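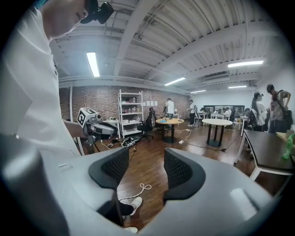 The Mess at Eye Level

Every shared office has one shelf everyone trusts. At Allismont it is the tall white one against the brick, where boxes, bottles and containers have been living together since the lease was signed. Juniper Fitzsimmons spent July trying to sort it. She gave up on the second shelf and bought labels, and then the labels went on the shelf.

The tables are easier. Round wooden tops collect less, she says, having no corners to pile things into. The chairs are another matter. They roll, and by evening they are wherever the last argument ended.

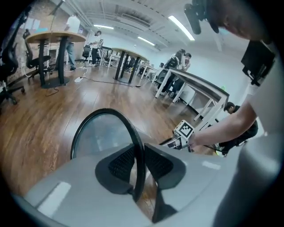
What Lives on the Floor

Good brown planks, 39 feet of them by the lease, and what do people do? They put things down. Cables, mostly. Fitzsimmons has a rule that anything on the boards after six goes in a crate, and the crate is currently on the boards.

Round things get special treatment, having a habit of leaving. 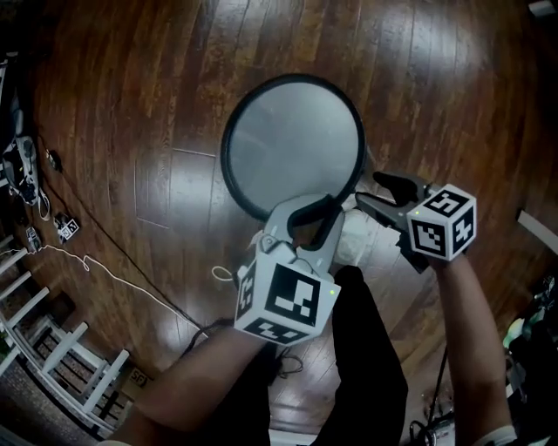
Babar Sial thinks the floor should be left alone. A bare one makes him nervous, he says, and he can never find his charger in a tidy room.

He was outvoted.
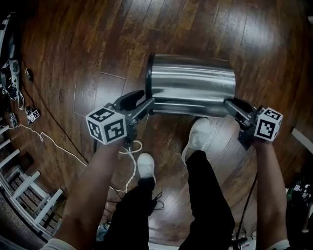

Where It All Ends Up

On the white shelf, of course. Fitzsimmons has ordered a second one, 18 inches deep, for $221.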